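下午那一口甜的

最近迷上了下午四点左右给自己泡壶茶，起因特别简单：五月换了份在家做的活儿，午饭吃得早，一到下午就饿得心慌，翻箱倒柜找吃的，找着找着就吃掉半包薯片……后来干脆定了个规矩，正正经经坐下来喝茶吃点心，吃完再干活。

茶是在Henare买的，一家开在菜场后门的小茶铺，散装红茶，50块一袋，能喝好久。老板推荐我闷5分钟，我试了觉得偏涩，现在闷得短一点，再兑点热牛奶，香得不得了！

点心我换过好几轮。一开始买蛋糕，太腻，吃完就犯困；后来试了坚果，健康是健康，可是完全没有“下午茶”的感觉嘛。绕了一大圈，还是回到最普通的圆饼干，配茶刚刚好，掰一半泡进去，软软的，小时候我就爱这么吃（我妈每次看见都要念叨）。

饼干我喜欢拿白盘子装，一次就放两块，想再吃得站起来去拿，多半也就懒得去了。

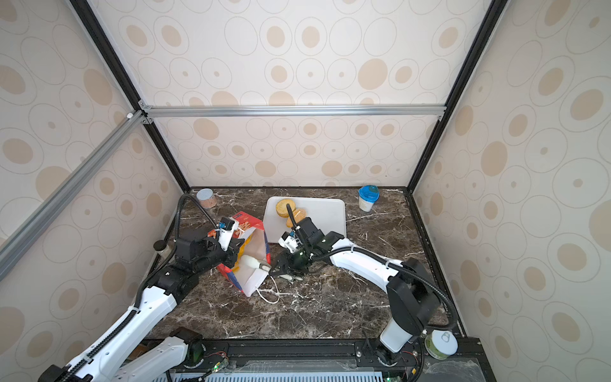
关于茶壶

这个要多啰嗦几句。我之前用的是玻璃壶，好看，但凉得快，冬天喝到第二杯就温吞吞的。上个月在Ellmont那条街上逛旧货店，看中一只Fliretti的陶壶，壶嘴短短的，肚子圆圆的，标价845，我当场就把它放回去了，哈哈。在外面转了一圈，又回去摸了一遍，还是没舍得。

最后买的是隔壁摊上一只没牌子的，盖子有点松，倒茶得用手指按着，不然会掉进杯子里。保温倒是真不错，看完一章小说回来，茶还是烫嘴的。

壶买回来先用清水煮了一遍，又拿旧茶叶泡了一夜，土味才散掉。平时我不用洗洁精，热水冲一冲，倒扣着晾干就行。

下回想试试桂花乌龙，楼下超市刚上架，有喝过的朋友告诉我一声，甜不甜？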